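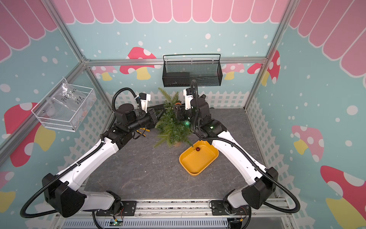

Fig. 6. Dark gray tabletop with marble pattern, small artificial evergreen in pot.

6. Applying the Plindo surface film to a table

This section explains how to cover a flat tabletop with Plindo film. For shelves and vertical panels please read section 7, the order of work is different there. The film is supplied in plain colors and in stone and marble patterns. All patterns are applied in the same way, but the dark ones show dust under the film more easily, so the cleaning in 6.2 must be done with more patience.

6.1 Before you begin

You will need:
The film roll
Stuvis felt squeegee (in the box)
A sharp knife with new blade
A metal ruler, longer than the short side of your table
Masking tape
Lint-free cloths
Mild dish soap and water
A hair dryer for the corners

Leave the roll in the room overnight before opening the bag. If the film comes directly from a cold car it is stiff and will crack at the corners. In summer we had the opposite question from customers: film which was stored in the attic in August becomes soft and stretches when you pull it. Please let it rest also in this case.

NOTE: The film has a pattern direction. Small arrows are printed on the backing paper. If you use two pieces side by side, the arrows must point the same way on both.

6.2 Preparing the table

1. Remove everything from the table. Unscrew clamps, cable holders and other parts which are fixed to the edge.

2. Wash the surface with soap and water. Wipe again with clean water and let it dry completely.

3. Go over the surface with your flat hand. You will feel grains and old glue that you do not see. Scrape them off with a plastic card.

4. Fill holes and deep scratches with Reder filler. Wait until it is hard, then sand it level and wipe off the dust. The film is thin and it will follow every hole.

5. Close the windows and turn off fans while you work.

CAUTION: Do not apply the film over wax, furniture oil or fresh paint. Paint must dry for 13 days or more. On oiled wood the film will hold in the beginning and then lift at the edges.

6.3 Cutting

1. Measure the length and the width of the tabletop. Add 100 mm to each measurement.

2. Unroll the film with the pattern side down on a clean floor. Mark the size on the grid of the backing paper.

3. Cut along the ruler with one long movement. Do not stop in the middle if possible, because each stop leaves a small tooth in the edge.

4. Put the film on the table, pattern side up, and check that it hangs over equally on all sides. For a pattern with strong veins, turn your head and look from the place where you normally sit – now it is still easy to move the veins.
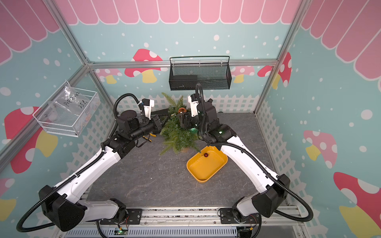 Fig. 7. Gray work surface with stone texture.

6.4 Laying the film

It is easier with two persons. One person holds the film, the other uses the squeegee.

1. Fix the film with masking tape along one short side, so that it cannot slide.

2. From the other short side, fold the film back to the tape. Peel a hand's width of backing paper and cut this strip of paper away.

3. Lower the film and press it down with the squeegee, always from the middle to the outside.

4. Remove the tape. Fold back the loose part and continue to pull the backing paper slowly under the film. Press after every short pull.

5. If you get a fold, stop. Lift the film back to the place before the fold and lay it again. In the first minutes the glue permits this, later it does not.

6. Small bubbles can be pushed to the nearest edge. If a bubble stays, make a hole with a fine needle and press the air out with a finger.

6.5 Corners and edges

1. Cut a slit at each corner, from the outside to 2 mm before the table edge.

2. Warm the film with the hair dryer at the medium level. Keep the dryer moving.

3. Pull the film down over the edge and press it under the table. Trim what is too much.

For rounded edges, such as those of the Çınar table series, warm a longer piece at one time and pull gently with both hands.

CAUTION: Do not use a hot air gun. The pattern layer can separate from the glue layer.

6.6 First use

Do not put heavy things on the film for 6 hours. Put felt pads under lamps, pots and machines with rubber feet – dark rubber can leave a stain which cannot be cleaned. For daily cleaning a damp cloth is enough. Acetone and scouring powder will make the surface dull, see also the list of cleaners in section 9.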